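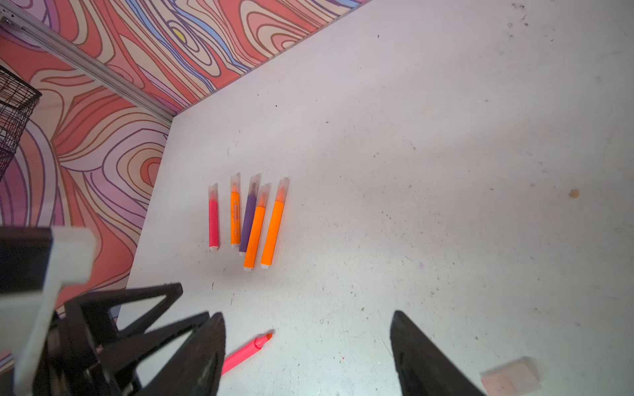

Handout 2: Annotating a Source Text

Course notes, B. Nakpan

2.1 Passes. Read the text twice. The first pass is made without marking. The second pass assigns each marked span to a category in the coding sheet.

2.2 Span length. A span is the shortest run of words that keeps its meaning when read alone. Conjunctions at either end are left out. Spans may overlap; where they do, record both codes in the margin, the broader code first.

2.3 Density. If more than 41 percent of a page is marked, the category definitions are too wide. Revise the coding sheet and repeat the second pass on a clean copy.

2.4 Agreement. Two readers code the same extract independently. Differences are listed by line number and settled before the remaining pages are coded. Do not change codes without a dated entry in the log.

Reading for next session: the Onsri extract, lines as marked in the course pack. Coding sheets go to Phúc Đỗ.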